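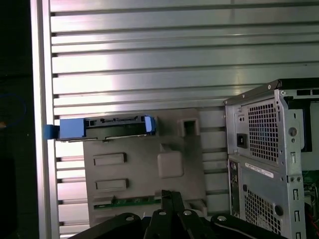
Can a machine do the bench work in our repair shop yet?
Some of it. At Clorkska we take in used office computers, and the arm we call Skondum now does part of the teardown. Pulling a drive is the job people ask about most. A caddy like the black one with the blue tabs gives the fingers something to grip, and that helps a lot. Bare drives held in with screws still go to a person.

How fast is it?
A caddy takes the arm 90 seconds. Kaan Çetinkaya does the same job by hand in 39.

Does it work alone?
No. One person watches 2 benches and steps in when a latch sticks.

What can't it do?
Thin cables, mostly. It also has trouble with stripped screws.

Would it work at home?
Not ours. Folding towels or loading a dishwasher is a different problem, and we don't work on it.

Who do I ask about a visit?
Su-chen Poon, Wednesday afternoons, at the Bakdale shop.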